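How to Fold Cloth Napkins So They Stay Folded

Posted 03/06/2023 in the Poncombe Home Notes

I have folded a great many napkins over the years, and I still enjoy it, especially in December when everybody wants to eat at our house (which I love, even if the laundry pile says otherwise!). The method below is plain and a bit old-fashioned, and it works for dish towels too.

Step 1. Wash and dry

Wash new napkins once before you do anything else, in warm water with no softener. Take them out of the dryer while they're still a touch damp and give each one a good snap.

Step 2. Smooth it out

Lay the cloth on a covered table and push the wrinkles outward with the flat of your hand, starting in the middle. Take your time here, and tug the corners gently until they look square to you. 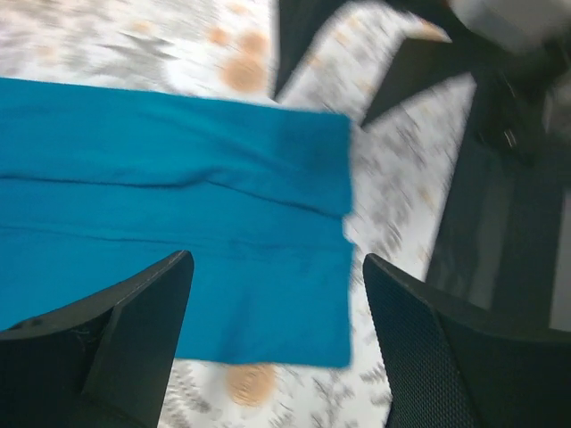 Step 3. Fold in thirds

Bring one side over, then the other, and press each crease with your palm. Fold the strip in half and leave it under a heavy book overnight. I use my old Medrano cookbook, all 522 pages of it, and in the morning the napkins go straight into the drawer with the folded edge facing out.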